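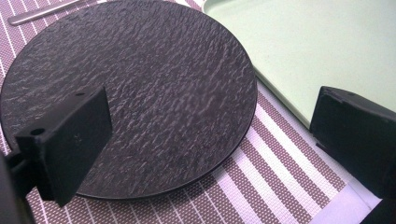 Figure 4. View from the gripper-mounted camera during approach to a round, dark, textured plate on a striped placemat. Neither finger is touching the rim.

4. Rules for Collecting and Accepting Tabletop Demonstrations

4.1 Scope

The rules in this section apply to demonstrations recorded with the hand-held gripper at the Brunton and Etside sites. They cover the period from the first view of the target object to the release of that object at its goal. Rules for bench power, operator breaks and data storage are given in the Dellosent site manual and are not repeated. Version 6 of the rule set was in force from 7/6/19 and was used for all trials reported in Section 5.

Earlier versions described an acceptable trial in terms of its outcome alone. A trial was kept if the object ended up inside the goal region and was undamaged. Review of the first batch showed that this was too weak. Many kept trials included a push against the object before closure, a drag across the cloth, or a correction made so fast that the wrist pose could not be recovered from the video. A policy trained on these trials copied the push and the drag. The present version therefore places conditions on the approach, the closure and the lift as separate phases, and a trial must meet all of them.

4.2 Approach

Rule A1. Both finger tips shall be visible to the gripper camera from the start of the approach until closure. A finger may run past the border of the image, as the right finger does in Figure 4, provided that its inner face can still be seen.

Rule A2. The opening shall be set before the fingers pass the near edge of the object. Changing the opening while a finger is over the object is a fault. For flat tableware the opening is set wide, and the operator selects the grasp location by moving the whole tool.

Rule A3. No finger shall touch the object or the cloth before the operator begins to close. A finger may pass over the object. In Figure 4 the left finger overlaps the lower-left part of the plate in the image and casts a shadow on its surface, and the right finger is over the placemat on the other side. Overlap in the image is not evidence of contact, and annotators shall not mark contact on that basis. Contact is marked at the first image in which the object, the cloth or the finger pad can be seen to move in response.

Rule A4. The approach shall be made at a steady speed, with one pause permitted. The pause may be of any length. It is trimmed at export.

Rule A3 caused the most disagreement between annotators. Dark fingers against a dark object give little contrast at the boundary, and a shadow near the base of a finger can be read as a contact line. The problem is worse with a rippled surface, where small highlights break up the edge of the shadow. Annotators are told to step through the video in both directions before marking contact and to use the unclear label if two passes give different answers. Trials with the unclear label are kept for training but are left out of the contact timing results.

4.3 Closure and Lift

Rule B1. Flat tableware shall be gripped at the rim, with one finger above and one below, or across two opposite parts of the rim where the opening allows it. The operator states the intended grasp type before the trial, and the annotator checks it afterward. A trial in which the two differ is relabeled and kept.

Rule B2. The cloth shall not be gripped together with the object. Woven placemats are a common source of this fault. The edge of the mat and the lower side of a thin rim can be caught in the same closure, and the mat then rises with the object. The trial is rejected even if the mat falls free during the lift.

Rule B3. The first part of the lift shall be vertical. Sideways motion may begin once a gap is visible under the whole near edge of the object.

Rule B4. If the object slips, the operator shall lower it, open fully and end the trial. Recovery motions are collected under a separate protocol and shall not be mixed with normal trials.

4.4 Layout of the Table

Rule C1. Neighboring objects shall be left where the layout card places them, including those that make the grasp harder. In layouts of the type shown in Figure 4, a pale green tray lies beyond the plate and the handle of a metal utensil rests on the mat past its upper edge. Moving either one to clear a path is a fault, and the trial is restarted from the card.

Rule C2. Patterned cloths are permitted and encouraged. Stripes that run diagonally through the image give strong features for camera tracking, but a repeated weave can also produce false matches when the tool moves along the stripe direction. A stretch of plain table or an object with a distinct outline should be in view at the start of each trial.

Rule C3. Lighting shall come from above and shall not be changed within a session. Shadows cast by the fingers are accepted. Operators shall not add a lamp to remove them.

4.5 Acceptance Check

Each trial was reviewed by an annotator who had not collected it. Of 587 trials submitted under version 6, 174 were rejected. Faults under Rule A3 and Rule B2 made up the largest groups, in that order. Rule C1 faults were found mainly at Etside, where the layout cards had been printed at a reduced scale. The cards were replaced in January and the affected layouts were collected again. The repeated trials are not included in the totals given here.

Rejected trials are stored with the rule number that caused the rejection. Where a trial breaks more than one rule, the earliest fault in time is recorded and the remainder are noted as free text. This makes the counts per rule depend on the order of the phases, and they should not be read as the rate at which each fault occurs.

4.6 Limits of the Rules

The rule set was written for rigid objects with a definite rim or edge. It was tried with folded napkins at Costurmont, and nine of the trials could not be assigned to any fault or passed as correct, mostly due to the wording of Rule A3 for an object that bends under its own weight. A revised wording for soft objects is in preparation. Rule B3 also gives poor results with bowls, where the near edge is often hidden by the fingers during the lift. For bowls, annotators currently rely on the far edge and record this in the trial notes.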